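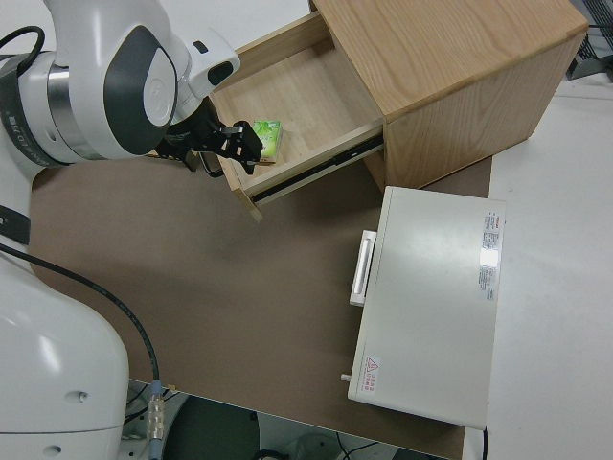 Home | About | Facilities | Access | FAQs | Contact

Grirkano Centre for Thin Films and Nanomaterials
Frequently asked questions for external users

The answers on this page apply to companies, hospitals and universities that wish to have samples coated, patterned or measured at the Centre. Internal users should refer to the handbook issued at induction. Page last revised June 2023.

Who may use the Centre?

Any organisation with a legitimate research or development need may apply. Applications from individuals are accepted only where a named institution agrees to take responsibility for the work. Students apply through their supervisor, whose signature is required on the form.

What kinds of coating can you deposit?

The Centre deposits metals, simple oxides and nitrides, and a limited number of polymers. Gold, titanium, aluminium oxide and silicon nitride are kept in stock at all times. Other materials are ordered on request and the cost is passed to the user. We do not accept work involving cadmium, arsenic or beryllium.

How thick can the coatings be?

The thinnest film we will certify is 2 nanometres and the thickest is 1,000 nanometres. Thicker films can be attempted, but they tend to crack or peel as stress builds up, and they are supplied without a certificate. Users who need a thick protective layer are usually better served by a plating firm.

What size of sample do you accept?

Flat samples up to 70 millimetres across are accepted at the Sutcliffe laboratory. Larger or curved pieces must be discussed with staff before an application is made. Powders are accepted for measurement only, in sealed vials, and must be accompanied by a safety data sheet.

Must samples be cleaned before they are sent?

Yes. Samples should be free of grease, adhesive and dust. A rinse in acetone followed by isopropanol is sufficient for glass and silicon, though not for most plastics, which acetone will damage. Samples that arrive dirty will be cleaned by staff at the hourly rate — the user will be told of the charge first.

How should samples be packed?

Please use a rigid carrier with a lid. Samples wrapped in tissue or cotton wool pick up fibres that are very difficult to remove. Each carrier must be marked with the application number and an arrow showing which face is to be coated. Unmarked carriers are held until the sender has been reached.

How long will the work take?

Standard depositions are normally returned within four weeks of the samples being received. Work that calls for patterning takes longer, as a mask must be drawn, checked and made. A delivery date is given in the written quotation and is calculated from the day on which both the samples and the signed form are in our hands.

Can I be present while my samples are processed?

Visitors may watch from the corridor at either site by arrangement. Entry to the clean rooms requires the safety course, which is held at Bravstead and lasts one day. The certificate is valid for two years. Visitors who wear contact lenses should tell the course instructor.

What measurements are included in the price?

Every certified film is supplied with a thickness reading at the centre and at four points near the edge. Surface roughness, electrical resistance and electron microscope images are charged separately. Raw data files are supplied in every case, and a written interpretation can be added to the order.

Is there a minimum charge?

The minimum charge for commercial users is £1,342, excluding VAT. It covers one deposition run, the standard thickness readings and return postage within the United Kingdom. Academic users are charged by the hour, with no minimum.

Who owns the results?

Results obtained from samples supplied by the user belong to the user. The Centre retains process records, such as chamber pressure and deposition time, for the purposes of quality control. Where staff have made a significant intellectual contribution, ownership and authorship are settled in writing before work begins.

Will you sign a confidentiality agreement?

Yes. Our own agreement can be signed within a few days. Agreements drafted by the user are sent to our legal office for review, and samples should not be posted until the review is complete.

What happens if a coating fails?

If a certified film falls outside the agreed tolerance, the run will be repeated without charge on fresh samples supplied by the user. The Centre cannot replace the original samples or meet the cost of making them. Users with irreplaceable pieces are strongly advised to send a test piece first.

Do you still accept work at Ornurwood?

No. The Ornurwood laboratory has closed to external users, and samples sent there will be delayed. All parcels should now be addressed to Sutcliffe.

Whom should I contact?

Enquiries about applications and quotations should be made in writing to Kulsoom Rajput, External Access Manager, using the form on the Contact page. Please give your application number if you have one.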